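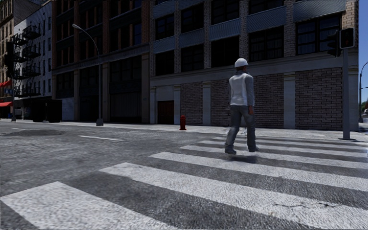
Alliris Sidewalk Unit: Setup and Care
Frequently Asked Questions

What does this page cover?
It covers the single Alliris unit operated by the Drelbridge test office, together with the simulated street corner in which its software is checked before the unit goes outdoors.

Who may service the unit?
Only staff who have signed the service log. Requests from other departments should quote form 548.

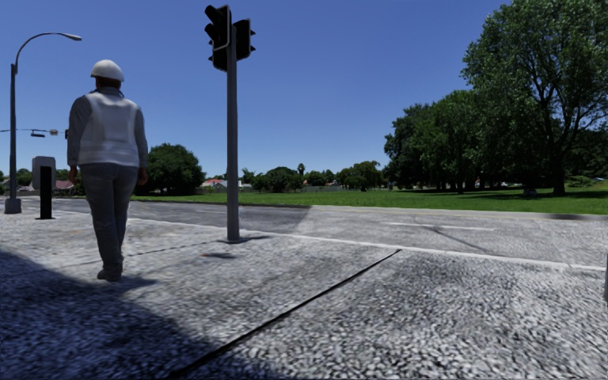

Iida Saarela
Maintenance Coordinator, Drelbridge
Updated December 2021

When is a simulation check required?
A check is required after any change to the camera mount, the drive wheels or the control software. Routine cleaning does not call for one.

What is included in the check?
The standard set consists of 26 runs on the same corner. Pedestrians, curbs, poles and crosswalk markings are all present, and the unit's settings must match those stored on the machine itself. Load the stored settings first, then start the set.

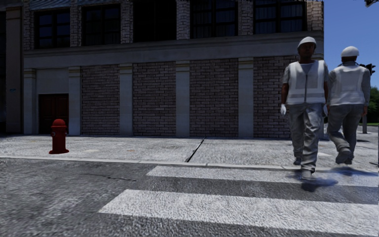

Two pedestrians in hard hats and safety vests at the simulated crosswalk.

What happens if a run fails?
Do not repeat it with altered settings. Save the run, enter its number in the log and notify Borislav Kolev. The unit remains on its stand with the battery disconnected until he has reviewed the entry. A review may take up to 2 working days.

How are the cameras cleaned?
Switch the unit off and wipe each lens cover with a dry lint-free cloth. Solvents must not be used. Check that the mount screws are tight
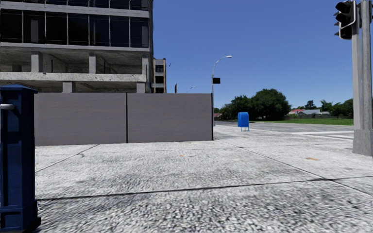
and that the cable clips are closed before the outer cover is refitted. A cover that does not sit flat should be removed and fitted again, never forced.

Where are spare parts kept?
Wheels, lens covers and fuses are stored in cabinet 1591. Batteries are issued separately by Yaryna Bilyk.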